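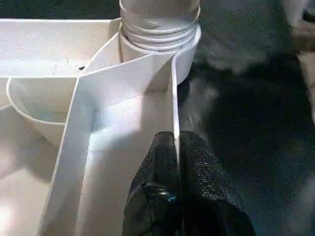
White plastic tray, speck and all.

I have finally started sewing my own walking kit, and I am completely hooked! It began with a rain cover for my rucksack (the old one blew off somewhere above Gruscombe in January) and now I can't walk past a remnant bin without having a rummage. My first cover took me 2 evenings and came out lopsided, but it went over the bag and I was thrilled.

The part I was dreading was the gathered edge, and it's become my favourite bit.

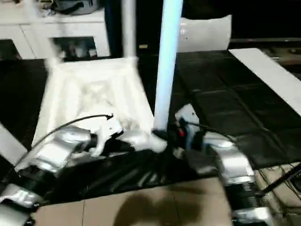 Gathering is just two long rows of loose stitching and a gentle pull, so do try it on scrap first. I used an old pillowcase and unpicked it over and over until the puckers were even. A piece of white cloth gathered up along one straight side, with creases everywhere else, is just what you want to see at that stage, so don't reach for the iron yet! Knot the threads, spread the folds with your fingers and only then pin it to the band.

My latest go is a tarp, from the free Bogdan pattern. It weighs almost 700 grams, which is heavy, I know, but I slept under it at Jorkden through a proper downpour and loved every minute. The ridge seam needs another row of stitching, and I want longer loops at the corners before the Postville walk.

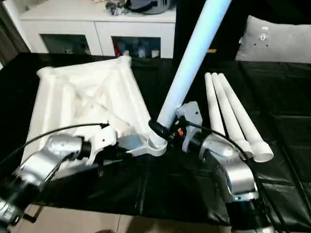

Pale pipe, black plastic sheet.

Filed under: Making Things, Hills and Weather

You might also like
Gruscombe in the fog
Which thread for wet weather?
31 miles with the wrong socks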